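NOTAS DEL ORADOR - "El comedor de empresa y otras ficciones"
Jornada de gestión de colectividades, sala grande, después del café
Duración prevista: veinticinco minutos. La última vez fueron cuarenta. Mirar el reloj.

1. Apertura

Saludar. Agradecer a la organización (comprobar antes cómo se llama, que en la edición anterior di las gracias a la del año pasado).

Contar lo de Illis. Me llaman en junio porque el comedor "no funciona". Voy. El comedor funciona perfectamente: tiene luz, cocina, menú del día y capacidad para 200 personas. Comen en él 64. Las demás comen delante del ordenador, en el coche o de pie en el pasillo de las impresoras, que por lo visto tiene ambiente.

Pausa. Dejar que cada cual piense en su propio pasillo de las impresoras.

Pregunta a la sala: ¿quién ha comido hoy con el móvil en la otra mano? Levantar la mía la primera.

2. El menú no era el problema (o no del todo)

La dirección de Illis ya había actuado. Cambió de proveedor, puso quinoa y colgó un cartel con la palabra "experiencia". Resultado: los mismos 64, ahora con quinoa.

Pasamos un cuestionario y lo devolvieron 382 personas entre las tres sedes. Pregunta abierta: "¿Por qué no baja usted al comedor?". Leer despacio, con cara de notario:
- "Por la cola."
- "Por no encontrarme con los de Compras."
- "No sabía que había comedor."
- "Porque a las dos ya no queda de lo bueno."

El segundo motivo se lo pasamos a Recursos Humanos, que nos lo agradeció con un silencio muy profesional.

Aquí Benjie Salazar suele interrumpir para decir que la gente miente en los cuestionarios. Tiene razón. Si está en la sala, darle la palabra treinta segundos y recuperarla con firmeza.

3. La cola

Idea central de la charla, decirla dos veces: la gente calcula la espera desde la puerta. Si ve fila, se da la vuelta, aunque la fila avance.

En Illis todo el mundo cogía la bandeja, el pan, el agua y los cubiertos en el mismo metro y medio. El que dudaba entre pan blanco e integral paraba a la empresa entera. He visto ascensos decidirse más deprisa.

Movimos los cubiertos al final, pasada la caja. Tres semanas de protestas. Hubo un correo titulado "Tenedores: hasta cuándo". A la cuarta semana ya comían allí 102 personas y el autor del correo era una de ellas.

Pasar las tres seguidas, sin comentarlas, mientras bebo agua.

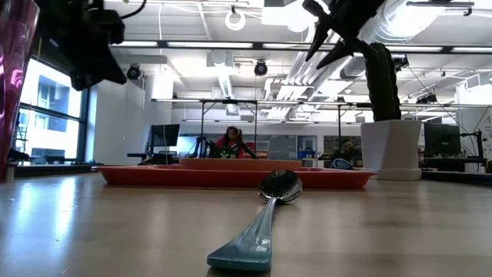
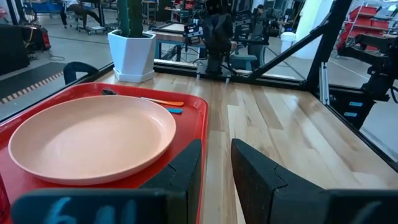
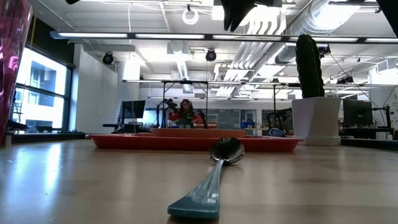 Pie: Bandeja y cubiertos sobre la mesa.

4. El ruido

Enlazar: ya hemos conseguido que entren. Falta que se queden más de once minutos.

Prukitz, segundo caso. Sala preciosa, premiada, toda cristal y hormigón. Comer ahí era como hacerlo dentro de una campana. El arquitecto nos explicó que el eco "daba vida". La daba: la de los demás, con todo detalle, incluida una operación de vesícula.

Solución: paneles en el techo y fieltro en las patas de las sillas. Lo del fieltro costó menos que la reunión en la que se aprobó.

Si vamos mal de tiempo, saltarse la vesícula. Si vamos bien, contarla entera.

5. El horario

Magaña tenía turno único a las 14:00. Lo defendía como "momento de cohesión". La cohesión era sobre todo física, en la puerta.

Propusimos entrada libre de 13:00 a 15:30. Temor de la dirección: que todos bajaran a la una. Bajaron a las dos, como siempre, durante casi un mes. Luego los de logística descubrieron que a la una y cuarto había croquetas y se corrió la voz. Ninguna campaña interna ha superado a aquella croqueta.

Ojo con el turno de noche: en Magaña se lo había olvidado todo el mundo, nosotros los primeros. Reconocerlo, que queda bien y además es verdad.

6. Cuando no sale

Darkis. Hicimos todo lo anterior y no subió nadie. La oficina está encima de un mercado con un puesto de bocadillos de calamares. Contra eso no hay consultoría.

Recomendamos cerrar la cocina y dejar mesas, microondas y un fregadero decente. Nos pagaron tarde, pero nos pagaron.

7. Cierre y preguntas

Recordar lo de la puerta: que miren su comedor desde ahí, a las dos en punto, con hambre.

Preguntas que van a caer seguro: el precio del menú, los táperes, y si la tortilla con cebolla. A la última, responder que el contrato de confidencialidad me lo impide.

Avisar de que la comida se sirve en la planta baja y de que los cubiertos están al principio. Ya se lo he dicho a la organización.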